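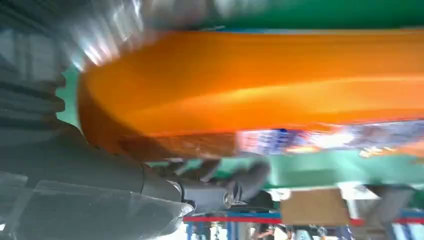
A gripper finger under an orange item, with a green tabletop and storage racking behind.

Bench automation

Bench automation is the use of robot arms and robotic hands at an ordinary worktable, doing the picking up, turning, moving and setting down of goods that people have long done by hand. The term is used mostly in packing rooms, small warehouses and repair shops, and it is usually kept apart from line automation, where the machines stand behind fences and the goods come to them on a belt in a fixed order. At a bench the goods may lie at any angle, the table may be shared with other things, and there is very often a person sitting or standing within arm's reach, which has a great deal to do with how the work feels and how it is organized.

In older writing the same thing goes by "table automation" or "hand-station work." Workers themselves tend to say "the bench" for the whole arrangement, table and machine and all, so that a person may be "on the bench" for a shift even if they hardly touch a product in that time.

Background

For many years handling was the last job anyone thought of giving to a machine. Sealing, weighing and labeling went first, and the people who used to do those jobs were moved to the loading and sorting in between. A shop might have a very fine sealer from one decade and a very fine labeler from the next, and in the gap between them a person with tired wrists, moving things across three feet of table all afternoon.

The trouble was variety. A simple two-jawed gripper is happy with a box of known size and rather lost with a slippery bag, a bottle on its side or anything that gives when squeezed. Hands with several jointed fingers made it possible to try such goods, since the fingers can close around a shape and press from more than one direction.

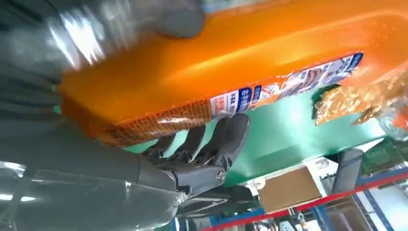 Jointed gray fingers pressing against the underside of an orange snack package.

Soft packages remain among the harder things to handle well. A sealed bag has air in it, its contents shift, and a grip that suits one end may crease the other. People who have packed by hand for a long time know this without thinking and will slide a palm under a bag before lifting. Much of the patient work in bench automation consists of getting that small habit into a machine, and it is here that experienced packers are most often asked for their opinion (and, it should be said, where they have the most to offer).

The work at the table

A bench is commonly laid out with a clear area in front of the arms and the extra things pushed to the back or onto a second table. Colored surfaces are popular because the edges of the goods show up well against them, and tape is used freely to mark off places, pad corners or keep things from rolling away. None of this is very grand, and visitors who expect a gleaming laboratory are sometimes a little let down to find cardboard boxes and carrying cases within a few feet of the robot.

The person at the bench is generally called an attendant or tender. Duties differ from one workplace to another, but they usually include laying out the goods, watching how each one is taken up, putting right whatever has tipped or rolled, and stopping the arms when something looks wrong. Many shops keep a handheld controller on the table for this and expect the attendant to know where it is at all times.

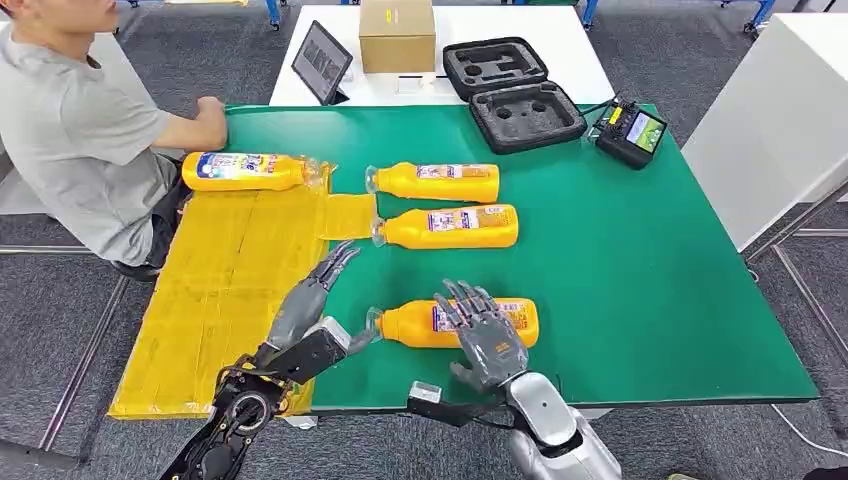

Entry by the Oketti Handbook editors, Work and Workplaces section
Revised October 2023

Bottles make good practice pieces and turn up at many benches. They roll, they have a cap end and a base end, and a hand has to come down over them from above with its fingers open wide enough. Laying several of them out side by side, with all the caps facing the same way, is a typical piece of an attendant's work, and so is sitting quietly alongside while the arms go about their reaching, which many new attendants find the oddest part of the job.

Changes for the people employed

The best-known account of a bench in daily use comes from Dikeck, a packing and mail-order firm in Gillik that employed 735 people when it put in its first 3 benches. The firm had expected to talk mostly about speed. What its staff wanted to talk about was chairs, shift length and who would be allowed to press stop, and the early meetings ran long on all of these matters. In the end any worker in the room was given the right to halt a bench, whatever their job title, and the rule has been copied fairly widely.

Wages were the second large subject. Tending looks restful from across the room, and there was some feeling at first that it ought to be paid as light duty. The attendants argued that watching closely for hours is tiring in its own way, with a stiff neck in place of sore wrists, and a separate pay grade was agreed the following March. Under the same agreement an attendant spends no more than 200 minutes of a shift at the bench and does other work for the rest of it.

The changes most often reported by attendants are these:

Less lifting and twisting, more sitting.
More talk with technicians, less with the people at the next table.
A need to describe aloud things once done by feel, such as how firmly to hold a full bottle.

The second of these deserves a word, for it is easily missed. Hand packing is sociable work, and a good deal of training, gossip and plain comfort passes along a row of tables. When one table in the row becomes a bench, the person there turns to face the machine.
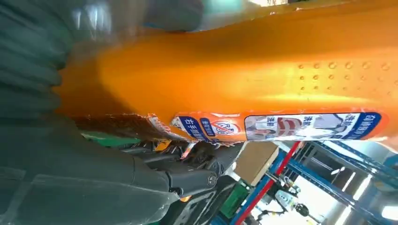 Some shops have tried to mend this by setting benches in pairs, or by keeping one hand-packing table close enough for conversation. Mustonen, a smaller firm in the same town, goes further and has its attendants change places every 7 days with the hand packers, so that everyone keeps both skills and no one is left as the only person who understands a particular machine. Supervisors there were doubtful at first, as the changeover costs part of a morning, but the packers liked it and it has stayed.

Criticism

Objections to bench automation are mainly of two kinds. The first is that jobs saved today as attendant posts may be cut tomorrow when the hands grow surer, and no honest account can promise otherwise. The second is that the knowledge of older workers is gathered up without much thanks. Several agreements now pay packers for time spent advising on grip and layout, though the amounts are modest and the practice is far from general.

See also: Hand packing; Job rotation; Lifting and carrying; Stop controls

Reader comments (3)

packing_shed_lady: I was at a hand table for years before I moved to a bench, and the part about sliding your palm under the bag made me smile. I spent a whole afternoon trying to explain that to a very nice young technician! Please add something about gloves if you can.

rotator: The stiff neck is real. Raising the chair helped me more than the new cushion did.

gillik_reader: Does the 200 minutes include the setup at the start of a shift? At our place they count it separately and people argue over it constantly.

Contact the editors | Copyright Oketti Handbook | Back to top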